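Office chair with headrest - keep the headrest or take it off?
Seating and Desks > Chairs

mesa_lint
We have the Irkano mesh chair in our shared workroom. Black mesh back, headrest on top. I'm 5'6" and the headrest pushes my head forward no matter what height I set. Two people here want it left on. Has anyone taken one off and regretted it?

plokska914
Took mine off after a month and didn't miss it. Four screws on mine, but I have a different model. Keep the screws in a bag taped under the seat.

harrow_bench
I'd leave it. If the chair is shared, the taller people are the ones who need it. Lower the seat first and see if your shoulders come down. Can you post the chair from behind?

mesa_lint
Both are from behind. 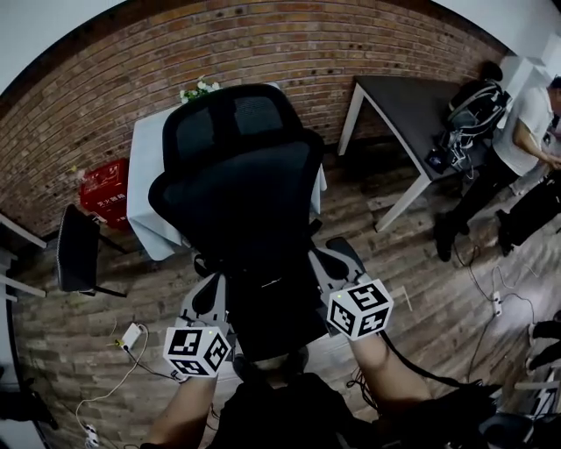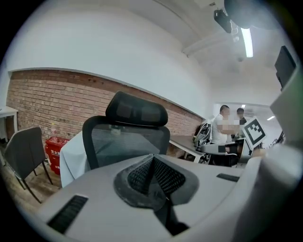 Black mesh chair with the headrest on, brick wall at the back

harrow_bench
Thanks. Seems like a normal headrest to me. What's the table with the white cloth for? If that's where you sit, the height of that table matters more than the headrest does.

mesa_lint
No, that one is for coffee when people visit. I work at the dark-topped table with the white legs, the one in the first picture. It doesn't adjust.

dastgate_6
Then I disagree with plokska914. A fixed table that's too high makes you raise the seat, your feet lose the floor, and you slide forward. After that any headrest feels wrong. Get a footrest and try it for two weeks before you touch a screw.

plokska914
A footrest won't fix a headrest that sits too far forward. I tried one. It helped my knees and did nothing for my neck.

harrow_bench
Off topic, but I'd move that red box with the fire extinguisher lettering out from behind the other chair. You want a clear path to it.

mesa_lint
Fair point, I'll move the chair. I'll try the footrest first, and if my neck still hurts in December the headrest comes off.

dastgate_6
Measure floor to elbow while you're sitting and post the number.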